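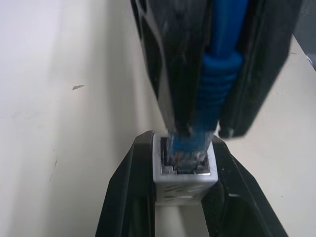 Yutong Shen wrote:

> Has anyone on the list managed to keep a sourdough starter going through a really cold kitchen? Mine was lively all summer and since October it just sits there. I feed it every morning at 8 and by supper it has barely moved. I'm using the Kaewmanee rye, same as always. Should I throw it out and start over?

Oh Yutong, please don't throw it out! I went through exactly this when we moved to the house on Drerow Street, which has a lovely big kitchen and one very small radiator, and I was about ready to give up baking altogether. A starter can look dead for days and still have plenty of life in it.

First thing, try moving it. Mine lives on top of the refrigerator in the winter, pushed toward the back with a dish towel over it, and that alone made a big difference. My sister keeps hers in the oven with just the light on, but she has also preheated the oven with it in there (twice), so if you go that route tape a note to the door.
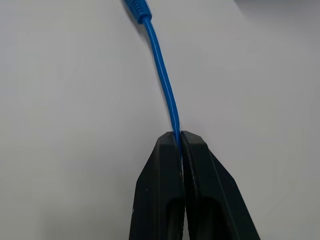 Somton Community Bakers – Bread List

Second, I'd feed it less often for a while. If it hasn't risen and fallen again by the next feeding, you are mostly just thinning it out – let it sit until you see it start to sink, even if that takes a day and a half. Use slightly warm water, nothing hot, and make it a bit stiffer than usual. Rye is a good choice so I'd stay with that. I did try the Sedent whole wheat one winter and it was fine, but it smelled a little like nail polish by the third day and I never quite warmed to it.

Give it 3 or 4 feedings that way before you decide anything. And if you still have no luck, I dried some of mine on parchment back in the summer and have a whole jar of flakes in the pantry, so just say the word and I'll put some in an envelope for you.

By the way, did you ever bake the potato loaf you were telling us about? I would love the recipe if you don't mind typing it out.

Warmly,
Your neighbor on Drerow Street

This site uses cookies to remember your list settings. Accept | Manage preferences

Recent messages
Re: Dutch oven lids that stick
Caraway or no caraway?
Flour order, October
Re: Re: Crust too dark on the bottom
Looking for a used proofing basket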